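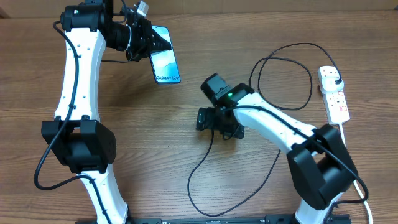 Indoor humidity at the Pulbridge workshop dropped faster than expected once the heating came on in November, and we have had several questions about what that does to solid wood furniture. Wood gives up moisture to dry air and shrinks as it does so, almost entirely across the grain. Length hardly changes. A medium-brown top with grain lines, darker streaks and knots, like the one the two white-and-black arms are mounted over, will not move evenly, as the grain around a knot runs in a different direction from the grain beside it. Small checks tend to start there. They are usually cosmetic, but a check that is longer each time you look at it should be reported to the shop.

The reference figure we use is relative humidity, read at table height and away from windows. A swing of 5 points over a day is of no concern. A steady drop over three weeks is what opens joints. The Tekach meters we lend out are adequate for this purpose, provided they are left in place overnight before the first reading. Readings taken straight out of a cold car are worthless and we would ask members to stop sending them in.

On finishes: oil slows the exchange of moisture but does not stop it. Film finishes slow it more. Either way, both faces should be treated the same. A top that is sealed above and bare below will cup, and most of the tops brought to the Mellor repair sessions last winter had exactly that fault. One coat underneath is better than none - two is better still.

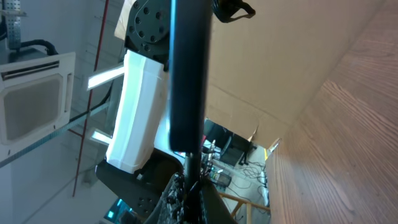 Fasteners are the other common cause of trouble. A solid top screwed tight to its base through round holes has nowhere to go when it shrinks, and it will split along the weakest line. Use slotted holes, or the figure-eight clips stocked at the front counter. Set the slots across the grain and leave the screws just short of fully tight. Breadboard ends should be glued at the center only.

The revised care sheet is now in the Ondereo members' folder. It replaces the version from August, which gave the wrong slot length for wide tops. We printed some 356 copies of the old sheet, so please check which one you have - the corrected sheet has the slot table on the back.

3 comments
Share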